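Ellmont Residential Lettings
Frequently asked questions for incoming tenants

Last revised November 13, 2024

The answers on this page apply to all furnished and part-furnished flats let by Ellmont. Where an answer differs from your signed tenancy agreement, the agreement takes priority.

Applying for a flat

How do I apply?
Applications are made on the form supplied by the lettings office. Each adult who intends to live in the flat must complete a separate form. Forms may be returned by post, by email or in person at Thorlacius House.

What documents are required?
Please provide proof of identity, proof of your current address and evidence of income for the last three months. Applicants who are self-employed should send their most recent tax return instead of payslips. Copies are accepted at the application stage, but originals must be shown before keys are released.

Is a guarantor needed?
A guarantor is required where the applicant's income falls below the level stated in the advertisement for the flat. Full-time students are also asked to name one. The guarantor must be resident in the United Kingdom and will be asked to sign a separate deed.

How long does a decision take?
Most applicants receive a decision within eight working days of the office receiving all documents. An incomplete application is held for 14 days and then closed.

Rent and deposit

When is rent due?
Rent is due on the first day of each month by standing order. If your tenancy begins part of the way through a month, the first payment is adjusted to cover the remaining days only.

How is my deposit held?
All deposits are lodged with an authorised protection scheme. You will receive a certificate and a summary of the scheme's terms. Please keep both, as you will need the certificate number at the end of the tenancy.

Are bills included?
Water and the heating of shared areas are included in the rent. Electricity, broadband and council tax are the responsibility of the tenant. Flats in the Skutow building have a communal boiler, and hot water there is billed quarterly from individual meters.

Can my rent be increased during the fixed term?
No. Any increase takes effect only when a tenancy is renewed, and written notice is given beforehand. Annual review letters are sent out in December.

Moving in

When may I collect my keys?
Keys may be collected from 10 am on the first day of the tenancy, provided that the deposit and first rent payment have cleared. Please bring photographic identification. Keys cannot be handed to a friend or removal firm without a signed letter from the tenant.

What is supplied in a furnished flat?
Each furnished flat has a bed and mattress, a wardrobe, a table with chairs, a sofa, a cooker and a refrigerator. Bedding, towels, crockery and small appliances are not supplied. A full list is given in the inventory – please check it carefully and return it signed within nine days.

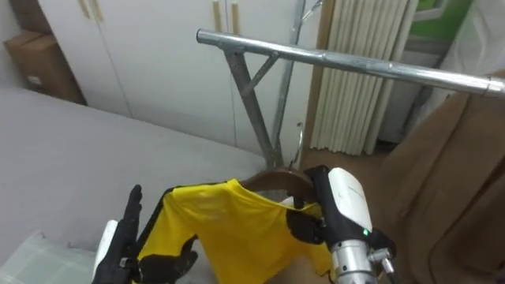
May I redecorate?
Written consent is needed before any painting or papering is carried out. Requests should state the room, the colour and the proposed date of the work, and should be addressed to Silvia Jireš in the property team. Tenants may be asked to restore the original colour before leaving.

Are pets permitted?
Pets are considered case by case. Small caged animals are normally accepted, while dogs are permitted only in ground-floor flats with their own entrance.

Repairs and complaints

How do I report a repair?
Please telephone the office or use the repairs form, giving your flat number and a daytime contact number. Gas leaks must be reported to the national gas emergency service first and to Ellmont afterwards.

To whom should a complaint be addressed?
Complaints should be made in writing to Abdul-Rahman Aidoo, Head of Tenant Services. If you are dissatisfied with the reply, you may ask for a review by Gunnel Holmgren, Director – details of the independent redress scheme are included with every final response.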